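## 6. Wiping down the joined tabletop

*Set-up guide for shared work tables, revised in May by Vija Dzene. Covers two tables pushed end to end and used as one surface.*

Read this section before anyone puts a drink on the table. The Mumex leaflet that came with the tabletops calls the finish "carefree." I have looked after these tables at Plerkundale long enough to doubt the word. Pale matte surfaces show coffee, they show tea, and they show the arc of every lazy wipe. The steps below are what works for us. Where I am repeating something I was told and haven't been able to confirm, I say so.

### 6.1 What you need

- One light blue towel from the table drawer, dry
- A second towel, dampened with plain water and wrung out hard
- A bowl of cool water
- Dish soap, a drop at most

You do not need the Sproģis surface spray. It smells of oranges and leaves a film that catches the next spill. The label promises a "self-leveling shine." A matte table is not supposed to shine, so I'm not sure what is being offered.

**Caution:** Never use scouring powder, steel wool or the green side of a sponge. A rubbed patch on a matte top stays visible, and no amount of buffing will bring the rest of the table up to match.

### 6.2 Fresh spills

1. Move papers and cups to the far table section. Leave the towel folded. An opened-out towel drags its corners through the liquid and gives you a second mess to deal with.
2. Set the folded towel down beside the spill, on a clean part of the table. Check for stray drops before you start. Coffee rarely lands in one place, and the small drops are the ones that get missed.
3. Lift the towel from the middle of the fold, so that the thick part faces down. A towel picked up by the hem hangs like a flag and soaks up very little.
4. Lower it straight onto the spill and press. Hold for a slow count of 3. Don't rub yet.
5. Lift, turn to a dry face, and press again. Repeat until the towel comes up without a new mark on it.
6. Only now wipe, working from the outside of the stain toward the middle. Circles look thorough and mostly spread the color.
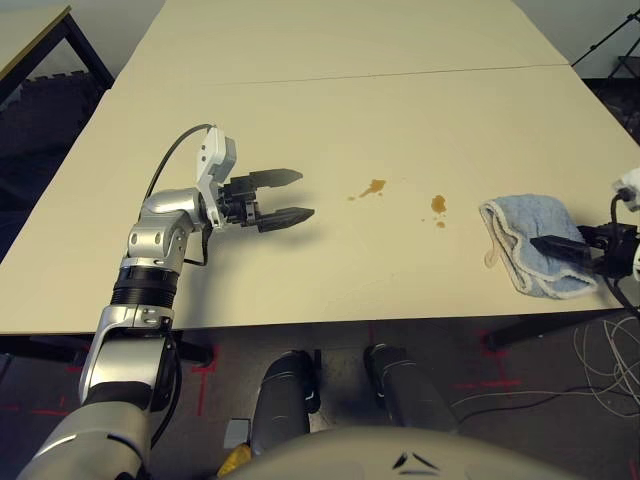
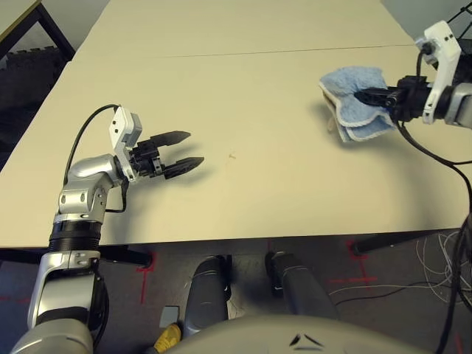
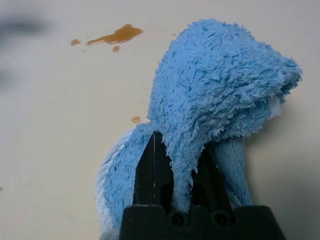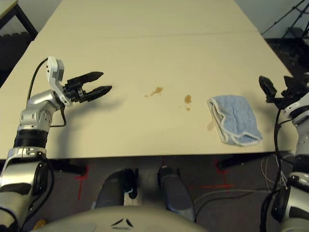
7. Go over the same area with the damp towel, using straight strokes that run along the table. Finish with a dry one. If you stop at the damp stage you will have streaks by lunchtime.
8. Crouch until your eyes are level with the top and look across it toward a window. Smudges that can't be seen from above show up at once at this angle. The near edge is usually the worst, as that's where people lean.

**Note:** Biljana Kneževič, who wrote the first version of this guide, recommended cold water only. I've tried both cold and lukewarm on coffee and can't tell the difference. Hot water I would avoid on milk, which goes tacky.

### 6.3 The seam

The two tops meet in a thin straight line. According to the leaflet, a properly pushed-together seam is "spill tight." Please don't rely on this. Liquid that reaches the gap goes into the gap, and from there it drips onto whatever is stored underneath.

1. Deal with anything near the seam first, even if there's a bigger puddle elsewhere.
2. Press along the line with the folded edge of a dry towel. Do not wipe across it, as the edge of the panel will scrape liquid out of the towel and down the gap.
3. If liquid has gone in, pull the tables apart and dry both edges. This takes two people. One person pushing from the end will only turn the table crooked and scuff the floor.
4. Push the tables back together and run a fingertip along the join. If you can feel a step, adjust the feet on the lower table a little at a time.

**Caution:** Don't fill the seam with tape or sealant. It was tried before my time, with a strip of clear tape that yellowed and collected crumbs for a year.

### 6.4 Dried stains

A brown ring left overnight takes more patience. Lay the damp towel over it for 2 minutes, then press and wipe as in 6.2. If a shadow remains, put a single drop of dish soap on the towel (never on the table) and try again. Rinse with plain water afterward.

Baking soda paste is often suggested. I've seen it lighten a tea mark. I've also seen it leave a dull patch you could find in the dark, so I don't include it among the steps.

### 6.5 Looking after the towels

The care advice for towels is generous with warnings, and I follow two of them: no fabric softener and no bleach. Softener coats the pile and a coated towel pushes water ahead of it. Bleach simply ruins the blue.

- Rinse coffee out the same day, under a running tap.
- Wash at a warm setting, apart from anything that sheds lint.
- Trim loose threads at the hem with scissors. Pulling them makes the fraying worse.
- Hang to dry, opened out flat. A towel left bunched up in the bowl will smell by morning.
- Fold in half, then in half again, before it goes back in the drawer.

The Humitside catalog claims its replacement towels are good for 53 washes. I would like to know who counted. Judge by use: when a dry towel no longer picks up a spoonful of water in one press, move it to the floor-cloth pile and order another from the stock list in Section 2.

### 6.6 If the mark won't come off

Stop after the second attempt. Write the position in the table log, with what was spilled if you know it, and leave the area alone until I've had a look. Most of the permanent damage on our tops came from scrubbing, and I can point to the patches if you want proof. The log is kept in the same drawer as the towels - please put the pen back.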